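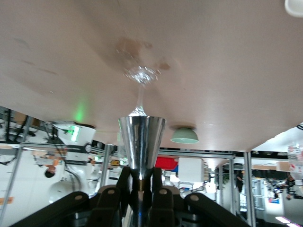
A metal jigger pouring clear liquid onto a beige tabletop.

Ikwood Film Nights -- how it's going
20 October 2024

Dear Arif,

You asked for "a page or so, nothing fancy", so that's what you're getting! The short version is that the short film is shot, the edit is well under way and we still have some of your money left.

When I wrote in April we had a script called Troltness and not much else. It was a ghost story set in a ferry waiting room, and it was far too long. Kaczorowski (who is directing, and who you'll remember from the interview as the one who kept standing up) took a red pen to it over the summer and lost the whole lighthouse subplot. I sulked for a bit, as I'd written most of the lighthouse. It's a much better film without it, and it should now come in at almost 30 minutes, credits included.

We shot for four days in the old ticket hall at Warkard. The sound was the real headache. There's a ventilation fan in the roof that can't be switched off, so the long conversation on the benches has a hum all the way through it. We've cleaned up what we can and the two actors are coming back in to record the worst lines again. I've put that under "post-production" in the budget, and the money comes out of what we'd set aside for a second lighting kit, which we didn't hire in the end. I hope that's all right with you -- do shout if you'd like it on a separate line.

The picture side is looking lovely. The opening shot, with the old woman coming in from the rain and sitting down next to somebody who may or may not be there, gave me a proper shiver even on a laptop. The middle still drags. Kaczorowski thinks it's the music, I think it's the scene with the suitcase, and we're going to try it both ways before anyone starts falling out.

As for the screenings, which I know is the bit your board cares about, we ran two evenings of other people's shorts as a warm-up. The first was busy and very jolly. The second clashed with the football and was a bit thin, though the chat afterwards was the better of the pair and went on until they wanted to lock up. People asked for subtitles on everything, so we'll be doing that from now on, and Troltness will have them too.

Still to do: finish the edit, sort out the music, get the poster drawn and settle a date for the premiere with the hall. I'll send you a link to the rough cut once the new dialogue is in. Please watch it with headphones, and please be kind about the suitcase.

All the best from everyone at Ikwood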